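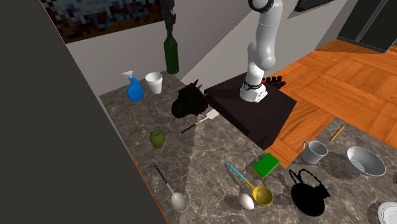 The flood fund stood at 997 thousand on the morning Trivudent announced it would make up the rest, and I did not believe a word of it. I had been reading pledge letters for the city of Demberg for 16 years. A pledge letter is a piece of paper that says somebody would like to be thanked. The company's offices were up the hill, where the water hadn't come, and they asked us there at ten to receive the thing in person. I remember the floor best, warm orange wood, the planks laid in something like a herringbone, and past it a gray marble counter where I put down my folder because I wanted my hands free to read. In the Jelholm streets people were still pulling up floors like that one and stacking them on the curb.

"It's good news, Tirta," said Ataberk Değirmenci, who was the deputy mayor's man for the fund and had worn his better jacket.

"It's a letter," I said.

It said three thousand, to bring the fund to the round million. It said this was in addition to the company's earlier gift. I asked which earlier gift. Ataberk looked at the woman from Trivudent, and she looked at the letter as if it might have changed since she printed it.

"The 80," she said. "In July."

I had no 80 thousand from Trivudent in July. I had 80 thousand from Willems, the builders, and I had it only in the sense that the newspaper had it. There had been a picture of a large check. I had asked Willems four times for the transfer and got back a very nice calendar.

"We gave ours through Willems," the woman said. "They were collecting for the business park."

So I drove to Willems. Ataberk came along, I think to keep me from saying anything, and talked the whole way about the million. The deputy mayor wanted to read it out at the council that evening. A round number would travel. The ministry in the capital might match it. I asked him who at the ministry had said so.

"It's been indicated."

"By whom?"

"Tirta, you would ask the fire brigade for a receipt."

I would, too. The fire brigade gives very good receipts.

The man at Willems kept us twenty minutes and then showed us into a room with the big check leaning against a filing cabinet. The cardboard had started to curl. He explained that the money had been collected and then spent on relief directly, which was quicker. I asked what relief. He said pumps. Willems had pumped out the lower town for eight days, and everyone had seen the trucks.

"We paid you for the pumps," I said.

"You paid part."

"I paid the invoice. I have it here. It says final."

He took it from me and read it all the way down, and then turned it over in case the back was kinder. I'll say this for him, he didn't raise his voice. He said he would need to look into it. Ataberk thanked him warmly for his time.

In the car neither of us started the engine. It wasn't my car or I would have. The fund's published total, the 997, had been put together by Ataberk's office from the announcements. Mine was put together from the bank. I had told them in the spring that the two wouldn't meet, and they had written back that the difference was a matter of timing.

"How much is there?" he asked. "Without the Willems money."

"917, if nothing else is made of cardboard."

"And is anything else?"

"I haven't been asked to look until now."

He put his forehead on the steering wheel for a bit. There was a family of his own in the lower town, an aunt and some cousins, all on the list. He had never mentioned them to me. I knew because I had typed the list. Each household was down for a share of whatever figure was read out at the council, and the shares had already gone into the letters, and the letters were in the mailroom waiting for the five o'clock van.

"She could read out the million," he said, "and Willems pays next week. They'll have to pay now."

"Did he say they would pay?"

"He said he'd look into it."

"Then write that down and see how many roofs it covers."

He drove us back. It was ten to four and the mailroom is in the basement, or was before the flood; it's on the third floor now, with no elevator. I went up ahead of him. The clerk had the letters in two gray crates and wanted to know on whose authority I was holding them. I said I would get her something in writing. She said she'd need it before she let go of the crate, and kept her hand on it.

Ataberk came up the stairs behind me, out of breath, already feeling in the better jacket for a pen.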